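How to sort out a shared store cupboard (and keep it that way)

I've been looking after the stores at our community workshop in Bimusbridge for two winters now, and the question I get asked most is how we ever find anything. The short version is blue crates on steel shelves and a bit of stubbornness. The longer version is below, so put the kettle on!

What you'll need

Stacking crates with a proper rim, all the same make if you can manage it
Open shelving you can wipe down
Card labels, string and a fat marker pen
A free afternoon (I started at 2 o'clock and was home for tea)

Step 1: Get everything out

Yes, everything. I tried doing one shelf at a time at our old place on Hener Lane and just shuffled the muddle from left to right. Put an old sheet on the floor and tip it all out. You'll find three tape measures and somebody's lunchbox.

Step 2: Sort by job

Most people sort by what a thing is, so all the tape goes together. I sort by what you'd be doing when you want it. Masking tape lives with the paint brushes, parcel tape lives with the brown paper. Seven groups did it for us, and if you end up with many more than that, some of them probably want merging.

Step 3: Pick your crates

Go for open tops. Lids sound like a good idea until you're holding one under your chin while you rummage. I like ribs moulded into the sides because they stiffen the walls, and a thick rim gives you something to grab. Ours came from a catering supplier called Dello, but second-hand is fine — give them a scrub and check the corners for splits.

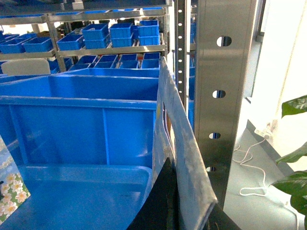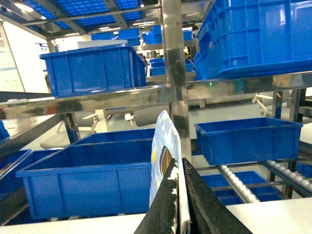
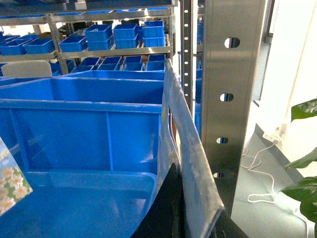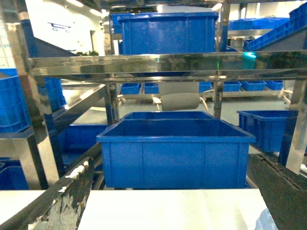

Blue plastic crates in all four.

Step 4: Load the shelves

Heavy things go low, and light bulky things go up top. Anything used every week belongs between your knees and your shoulders. I keep full crates under knee height and try to leave one crate spare on each bay, as there's always a box of donated odds and ends on its way.

Step 5: Label the short end

Write the job on the card, big enough to read from the doorway, then tie it on. Sticky labels peel off plastic in a cold room, so I gave up on those by December. My neighbour at the Tilahun allotments uses luggage tags and swears by them.

Step 6: Do a quick reset

Set a timer for 60 minutes once a month and put back whatever has wandered. If the same thing keeps turning up in the wrong crate, move its home to wherever people keep leaving it. Our scissors have moved twice and they now live with the string.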